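Courses > Corporate Finance > Part Three > Chapter 9: Paying for an Acquisition

Last updated: March

Chapter 9
Paying for an Acquisition: Cash, Shares and Mixed Offers

9.1 Introduction

Chapter 8 dealt with the price a buyer can afford to pay for a target company. This chapter deals with the form in which that price is paid. The two questions are often negotiated together, but they have separate effects on the shareholders of each company and should be analyzed separately.

A buyer may offer cash, newly issued shares of its own, or a mixture of both. Debt securities are sometimes offered as well; they are covered in Chapter 11. In a cash offer, the target's shareholders receive a fixed sum and have no further interest in the combined business. In a share offer, they exchange one holding for another and bear part of the risk that the expected savings will not be achieved. They also receive part of the gain if the savings are larger than forecast.

9.2 The Clendard offer

The main case in this chapter is the purchase of Silivis by Clendard. Both companies make components for packaging equipment. Before the offer, Clendard had a market value of $1,655 million and Silivis had a market value of $466 million. Neither company held a stake in the other. Clendard's board proposed a premium of 25 percent over the market value of Silivis, which gives a total price of $582.5 million.

The premium is the amount paid above the market value of the target before the offer. In this case it is $116.5 million. Unless the combination produces gains with a present value of at least this amount, the offer transfers wealth from the shareholders of Clendard to the shareholders of Silivis. This holds for a cash offer without qualification. For a share offer, the result depends on the exchange ratio and on the value of the combined company after the transaction closes.

9.3 Cost of a cash offer

The cost of a cash offer to the buyer is the cash paid less the stand-alone value of the target. It does not depend on the gains from the merger. If Clendard pays entirely in cash, its cost is $116.5 million whether the gains are large or small. All of the uncertainty about the gains falls on Clendard's own shareholders.

The source of the cash must also be considered. A buyer with surplus funds gives up the return on those funds. A buyer that borrows takes on interest payments and may come close to the limits set in its existing loan agreements. Clendard's main lender, Leclerc, required that total debt after the purchase remain below a stated multiple of operating earnings. Section 9.6 shows how a limit of this kind restricts the cash portion of an offer.
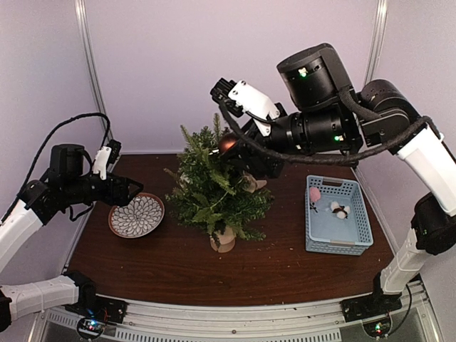 9.4 Cost of a share offer

When payment is made in shares, the cost can no longer be read from the stated price. The new shares are a claim on the combined company, and their value includes a portion of the merger gains. Let x be the fraction of the combined company that the target's shareholders will own. The cost to the buyer is then x multiplied by the value of the combined company, less the stand-alone value of the target.

A common error is to value the new shares at the buyer's market price before the announcement. This price does not reflect the merger and will usually understate or overstate the true cost. The error is small when the target is small relative to the buyer. It is material in the present case.

A second case, the bid by Pludiritz for a smaller competitor, is used in Section 9.5 to show the effect of a fixed exchange ratio when the buyer's share price falls between announcement and closing. Students should review the notation in Section 8.2 before continuing, as the same symbols are used for stand-alone values throughout this chapter.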